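Section 4: Importing a Set of Presidential Papers

Read this before you load anything into Fendetero. The import takes a few minutes. Undoing a bad one can take a whole afternoon, and the Undo button in the toolbar won't help you with it, whatever the tooltip promises.

Before you start

You need an editor account, the collection folder on a local drive, and a finding aid in plain text. Finding aids copied out of a word processor tend to bring curly quotes along, and the importer claims to handle them. I would clean them out first.

4.1 Loading the folder

1. Sign in and open Collections.
2. Choose New, then Presidential Papers. Don't pick General Correspondence, even for letters. The date fields are different and can't be switched later.
3. Type the name of the collection as it appears on the finding aid.
4. Drag the folder into the panel and wait for the green bar.
5. Write down the number of items the program says it found. Compare it with your own list.

Note: The green bar means the files were copied. It does not mean they were read. Our test set of 169 cabinet memos reached the end of the bar with 11 of them blank inside.

4.2 Setting the administration

1. Open the Term tab.
2. Enter the inauguration date and the last day in office. For presidents before 1937, the second term began in March, and the pull-down list offers January every time. Type the date by hand.
3. Leave "Suggest term from content" switched off.

Caution: "Suggest term from content" guesses from names it finds in the text. Any letter that mentions an earlier president may be filed under that president. Lachlan Chisholm spent most of July moving Taft material out of the Roosevelt folders, and he still isn't sure he got it all.

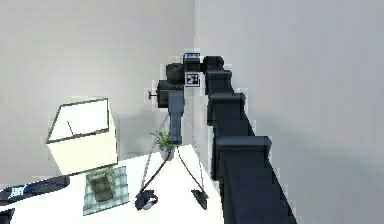

4.3 Attributing speeches

A speech in the papers may have been drafted by a secretary, edited by a cabinet member, read aloud by the president and printed differently in the newspapers. Fendetero gives you one Author box.

1. Put the speaker in the Author box.
2. Put known drafters in Contributors, separated by semicolons.
3. If there is a reading copy and a press copy, enter them as two items and link them under Related.
4. For a famous quotation, fill in Source only if you have the page in hand. "Widely attributed" is not a source.

Note: The Kanaujia add-on offers to confirm quotations automatically. Houda Metwally tried it on phrases we already knew to be misattributed, and it approved them with a confidence score. We leave it uninstalled.

4.4 Checking the import

1. Open Reports and run Gaps by Month.
2. Look at any month with no items. It may be a real gap – papers were lost, burned or kept by families – or it may be a folder the importer skipped.
3. Open at least 4 items from each box and read them against the scans.
4. Save the report as a text file. The online copy is overwritten at the next run.

Caution: Collections over 3000 items are split into parts without warning. The report covers only the part you have open, so run it again for each one.

If the count is still wrong, don't import a second time on top of the first. Delete the collection, restart the program and go back to 4.1. Questions about permissions go to Rajkumari Vashisht. Publishing the finished set is covered in Section 5.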